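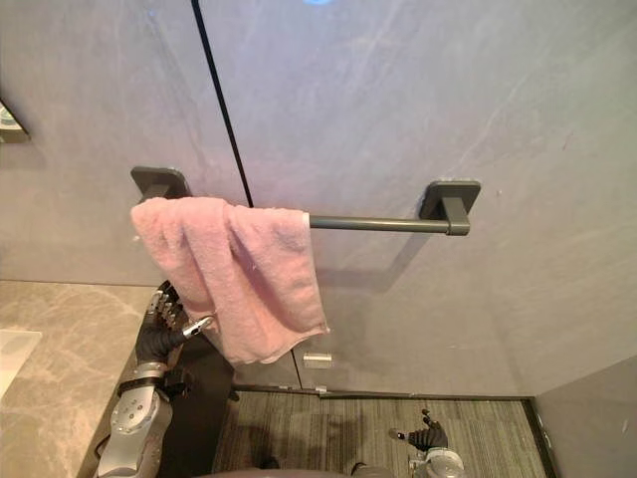
Pink towel on the bar, guest suite, ground floor.

Brinerlow Housing Co-operative
Minutes of the members' meeting, June
Place: common room, Brinerlow
Start: 7 p.m.

Chair: Balthasar Gruber
Minutes: Roksolana Horobets
Present: members according to the sign-in sheet, which is kept in the office binder. Quorum was confirmed by the chair before the first item.
Regrets: unit 101, the member from the corner unit on the third floor, and the representative of Demchenko Property Services, who has sent his report in writing.

1. Agenda

The agenda was accepted with one change. The item about the guest suite was moved before the item about the laundry room, as the member who asked for it had to leave early for a night shift. The member from unit 219 asked to add the question of the cherry tree under other business. Agreed.

2. Minutes of the previous meeting

The previous minutes were read by most members in advance. Two corrections:
In the item on parking, "visitors may park over night" should be "visitors may park overnight with a pass on the dashboard".
In the item on recycling, the colour of the new bin for paper was written as green. It is blue. The green bin stays for kitchen scraps.
With these corrections the minutes were approved. One abstention from a member who was not at that meeting.

3. Matters from the previous meeting

The door closer at the rear entrance was adjusted by Demchenko. Members on the ground floor said it still closes with a loud noise in the evening. The chair will ask Demchenko to come again, and to come after supper so that they can hear it themselves.

The letter to the city about the crosswalk at Bekcombe Road was sent. We have received only the automatic answer. Balthasar will call the city and will report at the next meeting if he speaks with a real person.

The lost key for the bicycle room was found in the pocket of a winter coat. The member apologized. The lock does not need to be changed.

4. Roof and eavestroughs

The written report from Demchenko was read aloud by the chair. The flashing above the east stairwell is loose and should be repaired before autumn. The eavestroughs on the same side are full of maple keys. The report also says that the rest of the roof is in fair condition and recommends a full inspection next spring.

A member asked what "fair" means in this case, if it is better or worse than "good". The chair believed it is worse than good but better than poor. Roksolana will ask Demchenko to describe it in more ordinary words, with some photographs of the places they mean.

There was a discussion if we should take a second quote for the flashing. The member from unit 219 has worked many years in construction and considers the price normal for this type of work. Other members felt that we always say this and never compare. It was noted that Lirkine Roofing did the garage of the neighbouring co-op and that the neighbours were content.

Motion: That the co-op asks Lirkine Roofing for a quote on the flashing, and that the board may accept the lower of the two without calling another meeting.
Moved by unit 219, seconded. Carried. One against.

The member who voted against wished it to be recorded that she is not against the repair, only against choosing by price alone. She remembers the downspouts.

5. Guest suite

The suite has been booked on most weekends since the long weekend in May, and the calendar for July is nearly full. Members were pleased that it is used so much. There were three points to discuss.

a) Fee
The present fee is 50 dollars per night. The proposal from the board was to increase it, with the explanation that the cost of cleaning has gone up. Several members spoke against. For families who have parents coming from overseas for a long visit the amount becomes heavy very quickly. One member said that his mother stayed in the suite when his daughter was born, and with a higher fee he would have put her on the sofa, what would not be good for her back or for his marriage.

After the discussion the board has withdrawn its proposal. The fee remains 50 dollars per night. The damage deposit remains 100 dollars and is returned by cheque after the suite is checked.

b) Length of stay
The rule says seven nights in a row as maximum. It was asked if the board can give exceptions. The chair read the rule and found nothing about exceptions, neither for nor against. Members agreed that a clear sentence is better.

Motion: That the board may extend a stay up to fourteen nights where no other member is waiting for the same dates.
Moved, seconded. Carried, all in favour.

c) Linens
At present the co-op provides sheets, and guests bring their own towels or borrow from the host. Some guests did not know this. The result was a knock on the door of the neighbour late in the evening. It was suggested to put a sentence in the booking confirmation, and also to keep a few towels in the closet of the suite for such cases. A member offered a set from her household which she does not need any more. Accepted with thanks. The host member is responsible to wash what has been used before the next guest arrives.

Roksolana will rewrite the booking confirmation and send it to the board to check the English.

6. Laundry room

The dryer on the left side takes very long. Demchenko has cleaned the vent and believes the heating element is tired. The chair asked members what they prefer, repair or replacement. There was no common opinion. The members with small children would like a new machine as soon as possible. Others reminded that the machine on the right was also declared finished and is running well after a small part was changed.

It was decided to try the repair first. If the dryer is not better by the end of July the board will present prices for a new one.

Reminder to all members: the laundry room closes at 10 p.m. The unit above hears the spin cycle through the floor. Please also take your clothes out in reasonable time. If somebody must remove the clothes of another member, place them on the folding table and not on the top of the washer, where they fall behind.

The sign-up sheet was discussed again. Some members write their name for the whole Saturday morning. The chair asked for consideration. A proposal to limit each household to two blocks in the weekend was not put to the vote, as members wished to try first with goodwill.

7. Garden

The garden group reported that all raised beds are taken and there is a waiting list. Tomatoes were planted late because of the cold nights in May. The rain barrel at the south wall leaks at the tap; a new tap was bought and will be installed.

The group asks that dogs are kept on the leash near the beds. The group asks also that members do not pick the herbs with the roots. It is a shared bed and everyone is welcome to cut from it - please use scissors.

A member offered to build a bench from leftover cedar. There was a friendly but quite long discussion on where the bench should stand, in the sun or in the shade. It was agreed that the bench will not be fixed to the ground, so it can be moved.

8. New members and orientation

Two households will move in over the summer. The chair asked for someone who will show them the building, the recycling and the fire exits. Unit 219 will do it for the first household. For the second we still need a person, please write to the office.

Roksolana proposed that the orientation sheet is made shorter. When she moved in, she received many pages, and as English is not her first language she needed a whole evening with the dictionary, only to learn where to leave the old batteries. Several members agreed. She will prepare a draft of one page, front and back, and the long version stays in the binder for those who want it.

9. Other business

Cherry tree. The branches of the tree on the Bekcombe Road side reach now to the balconies. Unit 219 is afraid of damage in a storm. Unit 101 has written in advance that she likes the shade and asks that the tree is not cut more than necessary. The chair will ask for the advice of an arborist. No cutting will be done before that.

Barbecue. Propane tanks may not be stored inside, also not in the lockers. This is in the insurance policy. The chair has seen one tank in the locker area and prefers not to say whose. It should be outside by the weekend.

Summer potluck. It will be held in the courtyard in July, weather permitting, otherwise in the common room. A sheet for dishes is on the notice board. Last year we had very much potato salad and almost no vegetables.

Noise. A member asked that scooters are not ridden in the second floor hallway after supper. The parents present have promised to speak with the children.

10. Next meeting

In September, same room, same hour. Items for the agenda should reach the office two weeks before.

The meeting was closed at 9:10 p.m. The chair thanked the members who stayed to stack the chairs.

Action list
Balthasar Gruber: call the city about the crosswalk, contact Demchenko about the rear door, ask Lirkine Roofing for a quote, find an arborist.
Roksolana Horobets: clarification of the roof report, booking confirmation for the guest suite, draft of the orientation sheet.
Garden group: tap of the rain barrel.
Unit 219: orientation of the first new household.

Minutes respectfully submitted by Roksolana Horobets. Corrections please in writing to the office or under the door.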